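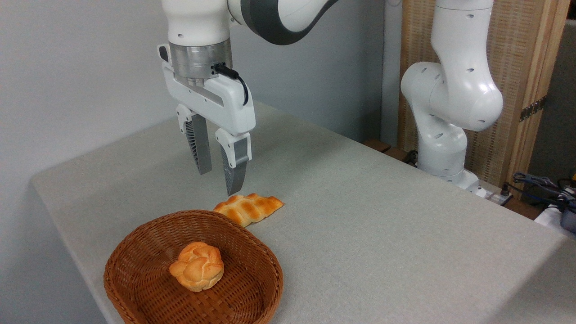 3. Bread handling cell: equipment budget

Alistair Cairns went over the figures for next year. The two arms stay on the bench. Money is needed for gripper fingers, cable covers and a second basket station.

Fingers: Brisa quoted 71 per pair, Sokex 30. The Sokex fingers are smooth. Members preferred a ribbed finger for glazed rolls and braids, and agreed to buy 3 pairs from Brisa.

Cabling: Nukolex can supply covered trunking, fitted, for 750. Deferred to the September meeting so a second price can be obtained.

Baskets: Zawadzka to be asked whether the wicker ones come in a deeper size. No decision on knotted buns until then.

Action: AC to place the finger order and write to Zawadzka.

4. Floor space

Carried over.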